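소형 전기 냄비를 이용한 1인 가구 조리대 배치 조사
생활공간디자인 캡스톤 중간보고서
공유 7 댓글 4

1. 조사 목적
본 보고서는 별도의 가열대가 없는 원룸에서 전기 냄비와 식기를 하나의 탁자에 배치할 때 필요한 최소 면적을 검토한다. 대상 공간은 Prelumholm 기숙사의 공용 조리실이며, 조사는 3월에 실시하였다.

2. 배치 조건
탁자는 흰 벽면에 붙여 사용한다. 냄비는 사용자 기준 왼쪽에 두고, 재료를 담는 접시는 냄비의 오른쪽에 둔다. 조작 다이얼은 정면을 향하게 한다. 측면 손잡이가 몸체 밖으로 돌출되므로 점유 폭은 몸체 지름이 아닌 손잡이 끝단 사이의 거리로 산정하였다. 유리 뚜껑은 닫은 상태를 기본으로 한다.

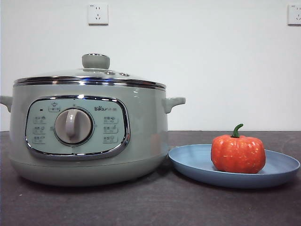
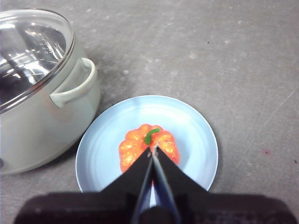

냄비와 파란색 접시의 인접 배치

3. 검토 결과
접시를 냄비 하부에 밀착시키면 점유 폭은 줄어들지만, 접시의 일부가 손잡이의 이동 경로와 가까워진다. 냄비를 양손으로 들어 옮길 때에는 접시를 먼저 치워야 한다. 손잡이 간섭을 배제한 배치에서 요구되는 탁자 폭은 82cm, 밀착 배치에서는 64cm로 산출되었다. 두 값 모두 뚜껑을 내려놓을 자리는 포함하지 않는다.
뚜껑을 냄비 오른쪽에 내려놓는 경우 접시와 위치가 겹친다. 뚜껑을 벽 쪽에 세워 두는 방식도 검토하였으나, 별도의 받침이 필요하여 이번 비교에서는 제외하였다. 전원선의 인출 방향 역시 변수로 두지 않았다.

4. 한계 및 후속 과제
조사에는 냄비 한 종류만 사용하였다. 지도를 맡은 Pirjo Mäkelä 교수는 중간 발표에서 접시를 두 개 이상 사용하는 조건을 추가하도록 요청하였다. 후속 단계에서는 Plunosby 접이식 탁자에 동일한 배치를 적용하고, 앉은 자세와 선 자세에서 다이얼까지의 도달 거리를 각각 측정한다. 측정표 양식은 현재 것을 그대로 사용하되 뚜껑 위치 항목을 추가한다.

공유하기 7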